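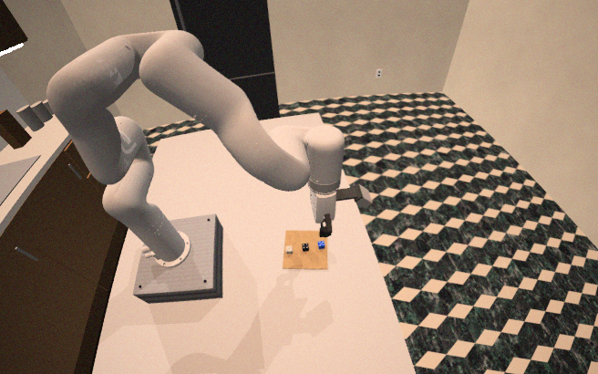 Worik: picking small objects in sim with a skill library and a planner on top

Fuad Alemneh, Fasil Abdella
Final project report, robotics software course

Status: done except the stretch goal. Code is in the group repo, branch "vandenari-final". Please don't grade from main, main is broken.

1. What we wanted

Give the arm a short text command ("pick up the blue die") and have it run start to finish in simulation with no hand-tuned waypoints. Three parts: perception node, planner, skill executor. We called the whole thing Worik. The planner is ours. The scene loader and the controller wrapper are from the Tamiru code last year's group left behind, cleaned up a bit.

2. Setup

Sim only. Kitchen scene, one arm on a mounting block on the white table, wooden board to the right of it. White, black and blue die on the board. We picked dice because they are tiny compared to the gripper and a pose error of a few millimeters is enough to ruin a grasp. Also the colors make the text commands easy to write.

Lighting we left at scene default. Regret that a little, see 4.

3. How it works

Perception. Color segmentation on the RGB camera, then depth lookup, then a centroid in the robot base frame. First version used a learned detector (Skenberg, the small one) but it kept merging the die and its shadow into one box. Dropped it after a week. The color thing is dumb but it's fast and we understand it when it breaks.

Planner. Takes the command, matches the color word to a detected object, and outputs a list of skills: move_above, open, descend, close, lift. No language model. Just a small grammar, Fasil wrote it in one evening and it has barely changed. If the color word is missing or matches more than one thing it returns an error and the arm stays put.

Executor. Runs each skill as a state machine. Every skill has a precondition check and a timeout. move_above uses the sampling planner with the table, board and block as collision boxes. descend is a straight Cartesian line with a force limit at the wrist, becuase the sampling planner would sometimes come in sideways and sweep the die off the board.

4. Results

272 trials total, die positions randomized on the board, target color random. Counted as success if the die is still between the fingers after lift.

Failures by cause, most common first:

- wrong centroid on the black die
- fingers close on the edge of the die, it tips and slides out
- IK flips to the other elbow solution halfway through move_above
- timeout in descend (2 trials, both had the force limit set too low by mistake, we left them in)

Black die is by far the worst. The threshold for black also catches soft shadows when they get dark enough, and the white pips punch holes in the mask so the centroid gets pulled to one side. Filling the holes helped. Blue was the easiest of the three, white was ok.

The elbow flip was the annoying one. Looked random. Fuad logged joint angles for 72 runs in a row and found it only happened when the start pose was close to the wrist limit. Fix: seed IK with the current joint state and reject any solution where one joint moves more than a set amount. Haven't seen it since but we also haven't run the full set again with the fix in, so the failure list above is from before it.

5. What didn't get done

Stacking. The skill exists (place_on) but the planner can't call it, the grammar has no rule for two objects in one command. Half a day of work probably.

Replanning after a failed grasp. Right now the executor just stops and prints the skill name. It should go back to move_above and look again. We had a version of this on 2nd November but it looped forever if the die had fallen on the floor, since perception then picked up dark patches in the floor pattern as a target. Cropping the camera view to the board would fix that. We ran out of time.

No real robot test. So nothing here says anything about real friction or real camera noise.

6. Notes for whoever takes this over

Config is one YAML file with 7 sections. Only touch "perception" and "limits" at first. The units in "limits" are radians, the comment in the file says degrees, comment is wrong.

If the gripper opens and closes at startup for no reason, you have two executors running. Kill both and start over.

Run the unit tests before the sim, they take a few seconds and they catch most bad configs. The camera transform test fails on a fresh clone untill you run the calibration script once.

Split of work: Fuad did perception, logging and the IK fix. Fasil did planner, executor and most of the tests. Report written together.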